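# Sorting out the small parts: my storage project

I'll be upfront that this wasn't my first choice of topic. I wanted to do something about lighting, but Thảo Ngô had already bagged that one, and by then I was so fed up with hunting for bits and pieces in our workroom that storage sort of picked itself. Everybody who uses the room has lost something small in it. I once spent most of an afternoon looking for a spring that was in my own pencil case (I still maintain somebody put it there).

So the question I set myself was a simple one. If you give people a proper drawer organiser for small things, do they put the small things back? And does it matter which drawer they're supposed to go in?

## Choosing the organiser

I looked at three ways of doing it: jam jars on a shelf, a flat tray with dividers, and a carry case with drawers. The jars were cheap but you can't stack them without a crash sooner or later. The tray was lovely until I tipped it, and then it was one big compartment of everything. I went for the drawers in the end, mainly for the handle on the top, so the whole lot can be moved to wherever the work is going on.

I got ours from Bengate, a little hardware shop near the bus station, and paid for it out of the project money. It's black and yellow, which I didn't care about at first and now think is half the point. You can spot it from the door! 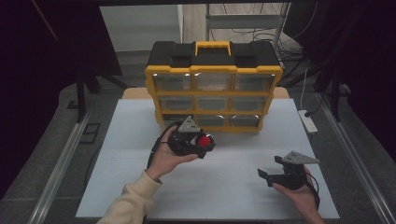
The drawers are clear, so before I wrote a single label I wanted to know whether labels were needed at all. My plan had two rounds. In round one people got no labels and could put things wherever they fancied. In round two I gave every drawer a name and asked people to stick to it. I had 18 people take part, all from our year or the year below, and each of them did both rounds on different days.

The small things were a right mixture: washers, rubber feet, beads, odd screws, a few little balls, clips. I tried to choose things that people would argue about. Is a rubber foot a fixing or a spare part? I still don't know, and I've had some quite heated conversations over it.

## What went on

Round one was more fun to watch and much worse to tidy up after. People filled the top row first, nearly every time, and left the bottom row alone. I think it's just where your hands go when the thing is standing on a table. A couple of people sorted by colour, which looked beautiful and meant the screws ended up in four different drawers.

Round two was slower to begin with because everyone stopped to read. After that it went quickly, and the bit I was pleased with came at the end, when I asked each person to fetch me one thing I named. With the labels they mostly went straight to it. Without them they opened drawers one after another, starting at the top left.

I also had a go at a "Gernora score", named after the village where my nan lives and where every drawer in the house has a job. You get a point for each item put back in its proper home. The whole group managed 64 points in round one (I counted a drawer as "proper" if most of the same kind of thing was in it) and quite a bit more in round two, but I changed the list of items halfway through, so please don't take the comparison too seriously. It was a silly mistake and I'd fix the list beforehand next time.

## The floor problem

Something I hadn't planned for was how much time goes on things that never reach a drawer. Small round things roll, and once they're off the table you're on your hands and knees. I started adding a floor check after each round, going over the tiles a patch at a time and working towards the door.

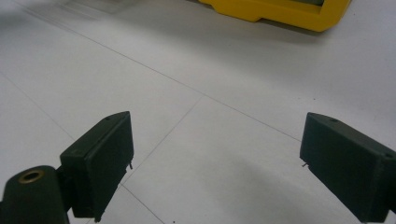

*White floor tiles, with a bit of bright yellow plastic at the top.*

The pale floor does help, especially with anything dark. Clear beads are another matter, and I've banned them from any future version of this.

## If I did it again

I'd put a tray with a lip underneath the organiser to catch the runaways. I'd use bigger labels too, as mine were written with a fine pen and you had to bend down to read the bottom row. Thảo suggested sticking a sample of each item on the front of its drawer instead of writing anything, and I'm a bit cross that I didn't think of it first. I've started glueing the washers on already.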